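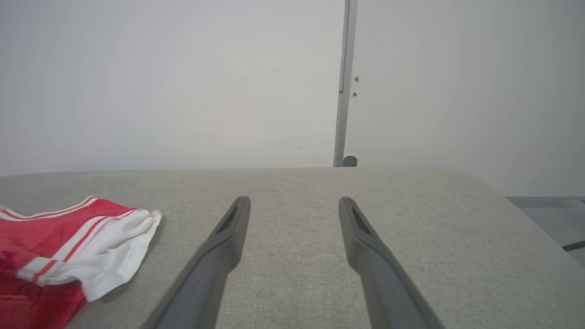 Does it need a special surface under the clothes, or will any couch do, one reader of the first release wanted to know. Any padded surface will do if the fabric contrasts with the garment. The sets in this release use light gray upholstery, and a red and white garment stands out on it well. Dark clothes on dark cushions are not covered.

Rodau Laundry Pickup, data card
Version 2, 2022-05-18

Summary
Rodau is a home-built arm with a two-finger gripper and a small camera at the wrist. It was put together in the Plodari shared workshop and later moved to a living room. The data is for training a policy that picks up a single piece of clothing and drops it in a bin.

Contents
212 episodes, each one garment and one attempt. 49 of them are failed grasps, kept and labeled as failures. Video is recorded at 15 frames per second with joint positions and gripper opening in a matching CSV file.

Hardware
The fingers are dark gray, with rounded tips and a narrow slot near the end of each. The base plate is cut from scrap. Motor drivers sit in a box under the arm – keep the lid off in warm weather or they will shut down partway through a session. Wiring notes are in docs/wiring.txt.

How it was collected
The arm was driven by hand with a game controller. An episode starts with the gripper open and away from the garment. It ends when the operator presses the stop button, so the last second or so often shows no motion. Trim it if your model is sensitive to idle frames.

Known problems
Camera exposure was left on auto for the first 80 episodes. Use the list in splits/fixed_exposure.txt to skip them.
The fingers take up a lot of the view and are slightly blurred toward the bottom. Masking them did not help our baseline.
Gripper opening reads low after a cold start. The offset is in calib/gripper.json.
Folded clothes are missing from this version. A set is planned for September.

Related folders
Macedo holds the training scripts. Fostier holds the older finger designs, which do not match this data.

License
CC BY 4.0 for the data, MIT for the scripts. Report bad labels through the issue tracker with the episode number in the title.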